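Visit report: Momlow wire and stapling plant, Flulside

The Momlow plant at Flulside opens its doors to the public in June. Visits start at 9 in the morning and run until the day shift finishes its second break. I went through with the early group. The notes below cover the wire line, the forming presses, the assembly bay and the test room, in the order we were taken through them. The paint and plating shed was closed for maintenance and is not covered.

Getting there

From Flovesville the bus stops at the bottom of the access road. The walk up is uphill and has no footpath for the last stretch, so keep to the gravel shoulder. Parking is on the grass beside the loading dock. Closed shoes are required and they do check. Ear plugs and safety glasses are handed out at the gatehouse and collected again at the end. Long hair has to be tied back before you enter the press hall.

The wire line

Staple wire arrives as galvanised steel rod and is drawn down through a series of dies. Each die takes a little off the diameter and puts a little more hardness into the metal. Drawing too fast heats the wire and strips the lubricant, and the finish suffers. The line speed is shown on a board above each block. On the morning of the visit the second block was held back because a new die was being run in.

After drawing, the round wire is rolled slightly flat. It is then laid side by side in a band, with the strands bonded by a thin coat of lacquer adhesive. The band passes through a drying oven and on to the cutter, which chops it across to length. The former then bends each cut piece down over a block to make the familiar strip. Pieces that come out skewed are caught by a gauge at the end of the chute and dropped into a scrap bin.

The colour of the adhesive matters more than I had expected. A clear coat is used for the office grades. The heavy grades get a tinted one so that packers can tell them apart without a gauge. The tint has no effect on strength.

The adhesive has to be strong enough to hold the strip together in the box and weak enough to let one staple shear off cleanly under the driver. The plant tests this on a small bench rig at the start of each shift. A strip that is over-bonded will drag the next staple forward and cause a jam. One that is under-bonded breaks up during packing.
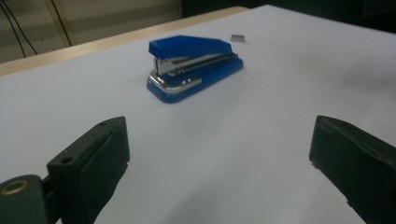

The forming presses

The press hall is the loudest part of the site. Metal parts for the desk models are stamped from coil in progressive dies. The strip moves forward one step with each stroke, so piercing, bending and cutting off all happen in the same tool. The channel that carries the staples is the most demanding part. Its inside width has to match the staple closely. If it is too wide, staples ride up at an angle. If it is too narrow, the pusher binds when the spring is near the end of its travel.

The driver blade is made from a harder steel and is ground after heat treatment. We were shown a tray of worn blades taken from returned units. The wear was nearly all on the leading edge and heavier toward one side, which the guide put down to users pressing off-centre. Chipped blades were less common and came mostly from units used on card that was too thick.

Press 50 was running anvil plates. The two grooves in the anvil turn the legs of the staple inward, and their depth sets how tightly the legs close. Most of the plates had a second pair of grooves for turning the legs outward, a form of temporary fastening that few offices now use. The plant has kept it in the tool because removing it would save nothing.

The assembly bay

Assembly is a mix of machine and hand work. Springs are fitted by hand. The spring that drives the pusher is long and soft, and the plant has not found a feeder that can separate them without tangles. Rivets are set by machine, with a sensor that rejects any head formed too high.

The current desk model goes by the name Tijani. It replaced an older all-metal model that weighed a good deal more. Opinions among the staff differed on whether the change was an improvement. The older one is still repaired on request, and a shelf of spare parts is kept for it. The parts drawer labels were handwritten and some had been corrected several times.

The test room

This was the part I had come for. A row of cam-driven arms presses staplers at a fixed rate into a moving paper web. The log for the unit nearest the window showed 2626 cycles when we came in, and the first jam had been recorded at cycle 1667. The technician had cleared it and let the test go on. A unit is stopped only at a second jam or at a visible fault in the part.

A second rig measures the force needed to drive a staple through stacks of different thickness. Paper is kept in a cabinet at fixed humidity before use. Damp sheets take less force to pierce but close less neatly, and the readings drift if the cabinet door is left open.

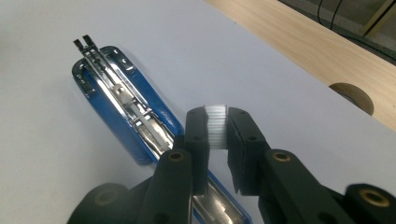 Why does a stapler jam more often when the strip is nearly used up?

The pusher spring is close to its relaxed length by then and holds the last few staples with less force. A short strip also has less length to keep it square in the channel, so it can tip as the driver comes down. Adding a fresh strip before the old one runs out usually avoids the problem.

Practical notes

The canteen is open to visitors but takes cash only. Photography is allowed everywhere except the tool room. The full circuit takes most of a morning, including the time spent waiting at the press hall door. The wire line is on a mezzanine reached by open stairs, and there is no lift. Visitors who cannot manage stairs can see the line from the viewing window on the ground floor, although the rolling stage is out of sight from there.

Boxes of seconds are sold at the gatehouse on the way out. These are staples with minor finish marks, sold by weight. Check the leg length on the lid before buying, as the office and heavy grades are stacked together.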